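Forum > Stalls and Displays > Tables and Layout

White tables in a big glass hall

marrowfat22
October 22, 2022
We have the same pitch at the Tasham hall that we had in May. Glass walls, high ceiling, white tabletop. The top shows every mark and every cable. I'm using a black mesh basket and an orange with some green leaves. It still looks bare to me and I'd like opinions before I buy anything.
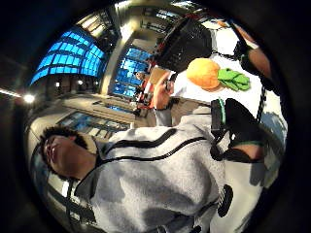
What size of cloth do I need for a table 205 cm long?

tinlid
Get one at least 265 cm long if you want a 30 cm drop at each end. For the front, measure from the top to the floor and add the depth of the table. Mine came from Lusell and needed ironing twice.

pegbag
I wouldn't bother with a cloth. They slide, and people tread on the corners. White is fine if you wipe it down. Put the basket towards the back and stand small things in front of it. The orange colour does plenty on its own. We had a beige counter one year and everything on it looked dull.

tinlid
Disagree. A cloth hides the boxes underneath, and I've never had one slide with clips on.
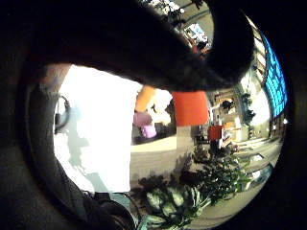 Do mesh baskets scratch a painted top?

pegbag
They can if the wire ends are bare underneath. Stick felt pads on the corners, or lay a thin mat down first. I use six pads on a big basket and change them when they go flat.

marrowfat22
Thanks, I'll try pads. The cables bother me more than the basket. I've got black ones and they stand out badly on white.

oldgatepost
Buy white cable or run it down the back leg. I paid roughly 90p a clip for the Pikow ones and they held all day. Tape leaves a sticky line, so I've stopped using it.

tinlid
Tape is fine if you peel it off slowly the same day. Clips fall off cold tables.

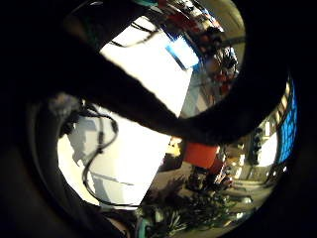 Black cables against white

oldgatepost
Mine didn't fall off. Wipe the table first and let it dry.

Tagged under: table layout, baskets, cable tidying

Contact us | Forum rules | Back to top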